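Home News Interviews Workshops About Search

"Mostly I pick up bottles": a morning with Pavithra Panicker

2025-07-03
By Haiyan Lu

I was ten minutes late getting to the Lundgren building in Tristomton (the bus, don't ask) and by the time I'd signed in Pavithra Panicker was already wearing the sensor gloves and couldn't shake my hand. She waved at me instead, and on the other side of the room the robot waved too, a bit late and rather limply. I laughed far too much at this. She's clearly used to visitors laughing at it.

Pavithra collects demonstrations. If you've read anything of mine on robots before you'll know roughly what that means, but I'd never watched somebody do it for hours on end, which is why I'd pestered her for an invitation. She moves her hands, the robot's hands follow, and everything its cameras and joints pick up along the way gets saved as one episode. Then somebody resets the table and she does it again. The project is called Pledby, and when I visited it had 2,107 episodes in the bank.

"I know the number because it's on the screen in front of me all day," she said. "I'd rather it wasn't! You start racing it. You think, I'll just squeeze in a few more before lunch, and those are the worst ones you do. Your elbows get lazy. I can spot my own pre-lunch episodes when I'm reviewing them."

I asked what a bad one looks like. I'd been expecting dropped objects and general chaos, but she shook her head.

"Drops are all right. We mark them and some of them we keep on purpose. What I don't like is dithering. If I hover over a thing for four seconds making up my mind, the model learns that hovering is part of picking things up. So you get this robot that comes down very nicely and then just sort of waits there, because I did. That was a horrible week, when we worked out it was me."
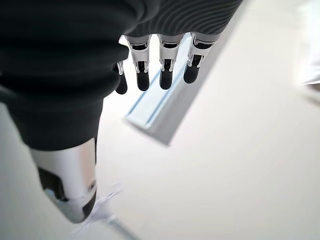
She used to be a dental nurse, and says it's been better training than the computing course she did afterwards. You learn to work with your hands in one place and your eyes in another, she told me, and you learn to sit properly. For the first month she'd been holding her shoulders up round her ears and going home with headaches. Now she does six episodes, puts her hands in her lap, looks out of the window, and does six more. There's a rather good view of the canal.

We talked for a while about the wrist cameras. I'd assumed they were a sort of extra, with the proper view coming from the head, but for close work she thinks it's the other way round.

"From the head you lose the object the moment the hand gets near it. The hand's in the way! The wrist camera is looking right past the fingers, so it's got the best seat in the house. The trouble is that it's also looking at the glove, and the thumb, and half the time the thumb's so near it's just a big blur. You have to learn to love the blur. People come in and say, shouldn't you move the camera so you can see more? We did try. Then you can't see the fingertips, and the fingertips are the bit that matters."

The gloves on the robot were her idea, or at least she's claiming them. The knitted covering goes over the back of the hand and leaves the fingers poking out, and she says it keeps crumbs and fluff out of the works and cuts down on shiny patches in the pictures. I wondered if changing the look of the hand halfway through would upset things, and she pulled a face. It did. They'd recorded a good chunk bare-handed, and the early model got noticeably worse for a bit when the dark fabric turned up in every view. They went back and did 200 of the old tasks again with the gloves on.

"Two weeks of my life," she said. "But I'd do it again. It's much easier to keep clean."

On to the bottles, then. I'd noticed a box of them by the door and thought somebody was taking a great many vitamins. They're for the grasping work, and she got quite animated about them. A clear bottle is a pain because the camera sees what's in it and what's behind it as well as the thing itself. Put a printed label round it and the label bends out of sight. Stand it on something white and glossy and you've got reflections to deal with too.

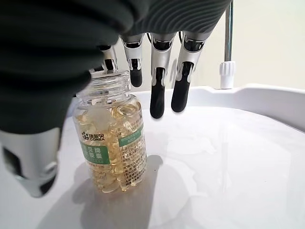
"If I only ever did mugs we'd have a lovely success rate and a robot that can do mugs," Pavithra said. "My rule is that when I start getting good at an object, it's time to swap it. I don't want to be doing it in my sleep. Well, I do, but it's not good for the data."

How much does she vary it, though? I had the idea that she'd be working from some enormous chart. There is a sheet, and it tells her the object, the starting spot and which hand to use, but she's free to come in from whatever angle feels natural. Early on they'd tried scripting the angle too. She hated it, and she says the recordings showed it: stiff little movements, all the same length. When they let her go back to reaching the way a person reaches, the paths got messier and the model did better. (I asked how much better and was told, very politely, that I'd have to wait for the write-up in September.)

The thing I couldn't get past was how slow it all is. I had a go, of course I did, and I was dreadful. The robot's fingers don't close quite when yours do, there's a small lag, and I kept overcorrecting like somebody steering a canal boat. You also can't feel anything. I was squeezing thin air and looking hard at a screen to find out whether I'd got hold of the thing. After three tries Pavithra took the gloves off me and deleted the lot.

"Everybody's like that," she said, which was kind. "It's the thumb. People forget they've got to bring the thumb round first. At home you don't think about your thumb, it just goes. Here I lead with it every time. I've started doing it at home as well, and my sister says I pick up my tea like a crab."

Stolau, the firm that does the annotating, gets the recordings in batches. Somebody there goes through and marks where the reach ends and the grasp begins, and sends back queries. Pavithra enjoys the queries. She reckons they're the only people who have looked at her hands as closely as she has, and they've caught things she missed: a sheet entry that said right hand when she'd used the left, a run of episodes where she'd carried on recording after the task was done.

That last one led us on to what she calls the in-between bits. The hands have to be somewhere when they aren't busy, and for a long time she wasn't fussy about where. She'd let them drop any old how and start the next reach from there. Then the trained model began doing strange, twitchy things before it had even set off, and after a lot of head-scratching she went back to look at how her episodes started. They were all over the place. So now there are a few seconds of the hands simply hanging, saved along with everything else.

"It's the most boring footage you've ever seen. It's a hand and a bit of leg and the floor. But it has to know what nothing looks like, doesn't it? Otherwise it thinks it should be up to something all the time."
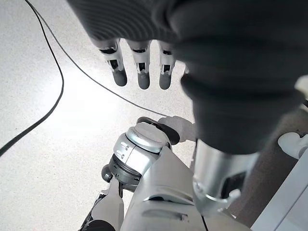
The left hand hanging down, from its own wrist camera, with cables on the floor beyond.

I asked if she minded the thought of the robot eventually getting on without her. She took a while over that one, and pulled at the fingers of her glove.

"I'd quite like to see it do a bottle from one of my bad angles. There's this way I come in when I'm tired, with my wrist tipped over, and I know it's in there somewhere because I can't have weeded them all out. If it does that one day by itself I think I'll be a bit proud and a bit embarrassed." She thought again. "Lids are next, anyway. I can't do lids at all yet. They've given me until September and I've told them that's optimistic."

Then the sheet came up with the next object and she put her hands back in position, so I got out of the way and went to find the kettle.

Contact the editor | Copyright Haiyan Lu | Back to top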